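Suture practice, tissue bench - notebook
Tue 18 August
Present: me (Noura), Iida, Štefánia from lunchtime

Started late. The Smadi pads still hadn't come up from stores, so we used what was left of the Minport batch. I've said before that I don't trust Minport tissue for comparing closures and I'm saying it again here so that it's written down somewhere. The grain runs on a diagonal and the needle seems to want to follow it. Iida thinks this is in my head. Could be. I'd want to see the same stitch done along the grain and across it before I believed either of us.

Plan was short linear cuts, interrupted stitches, tails trimmed, move on to the next. Thread is the pale stuff from Tinden, lot 683. It shows up well against the red, which I'll grant it. It also holds a kink like wire. Yara says warm it in your hands first. I tried that last week and couldn't tell the difference, and I don't think she could either if she didn't know which length was which.

Bites: Štefánia wants them wider. The Prasis sheet says keep them short and close. The sheet doesn't say what tissue they tried it on, or who was sewing, so I'm treating it as one person's opinion with a logo on top. We kept them short for now.
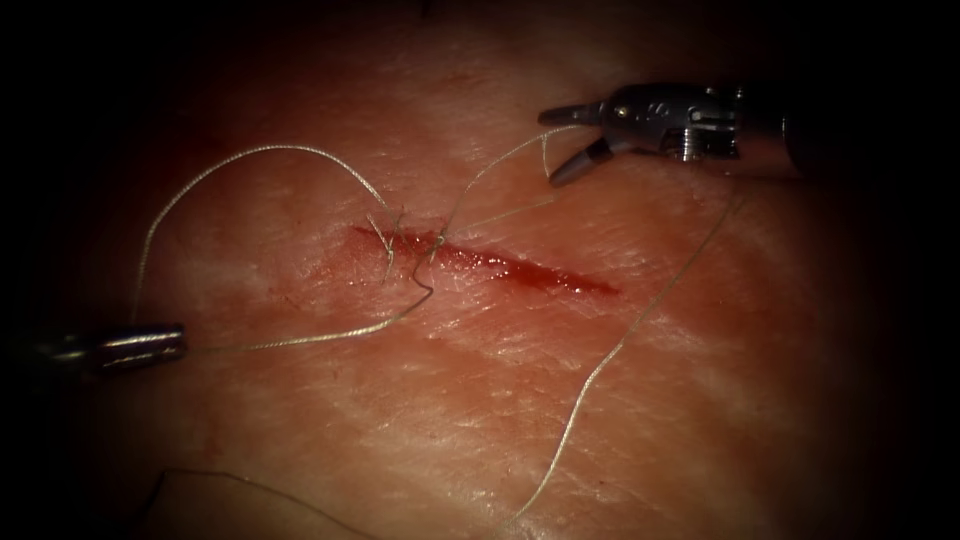
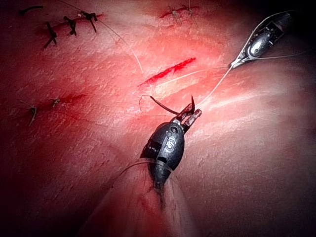 Upper: cut part closed, two stitches in. Lower: needle in the jaws, three cuts stitched and the central one open.

Points to argue over on Thursday:

Tails. Mine are untidy. They stand up in a clump above the cut and get in the way of the next bite. Iida trims lower and then complains that she can't find the knot. We need to pick one length and stick to it. I don't mind which.

Blood. I'm not convinced it adds anything except mess. It pools in the cut, and you end up judging the edge by colour when you should be looking at the edge. Ruba's case for it is that a clean cut is too easy. Fair, but then we should put the same amount in each one, and at the moment it's a squirt from whoever is holding the bottle.

Needle grip. Still the part I'd spend time on. If the curve sits wrong in the jaws the bite comes out wrong, and no amount of care with the knot fixes that. Štefánia grips nearer the middle of the curve than I do. Hers look neater. She has also been sewing for years longer, so I'm not going to credit the grip until I've tried it for a full session.

Scoring. The form has 46 boxes. Forty-six! I filled it in for one closure and gave up at the part on "overall flow", whatever that's meant to be. Proposal: spacing, edges meeting, tails. Score those and leave the rest blank until someone can explain what they're for.

Ruba wants a write-up by September saying that the new practice order helps. I'd be happy to write that if I thought we knew it. What we have is a few people getting better at something they do every day, which they'd do in any order.

To do: chase Smadi pads (order 205, stores say "soon"). Ask Yara for the other thread. Put a proper mark on the blood bottle.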